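Gripper lets go after e-stop reset

fladora_bench
Posted Wednesday, August 31, 2022
Bit of a scare with our Starnine arm this morning. I hit the e-stop halfway through a lift, reset it, and the fingers sprang wide open before I'd told it to do a thing. Dropped the part and missed my thumb by not very much! Fault log just says 483. Anyone had this?

pan_handler
Yep, ours did the same. It re-homes the gripper on reset. Turn off auto-home in Muster and you're sorted.

oddsocks17
Sorry, but I don't agree with "sorted". We turned that off and it still opened 3 times in one week. Ours was a dodgy connector at the wrist, so I'd be checking the cable first.

pan_handler
Fair enough, but 483 on mine was definitely homing. No cable involved.

fladora_bench
Auto-home was on, so I've switched it off and I'm trying it slowly on the box and lid now. Hands well out of the way this time.
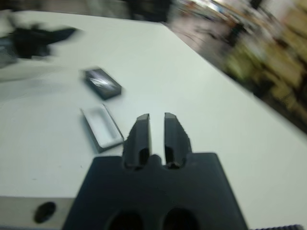

gribble
Is it safe to reach in once the e-stop is pressed?

oddsocks17
Only if the power's isolated as well. On ours the stop kills the motors but the gripper can still move when someone resets it, so we lock it off at the wall and keep the key in a pocket.

pan_handler
Agree with that bit at least. Still think it's homing though.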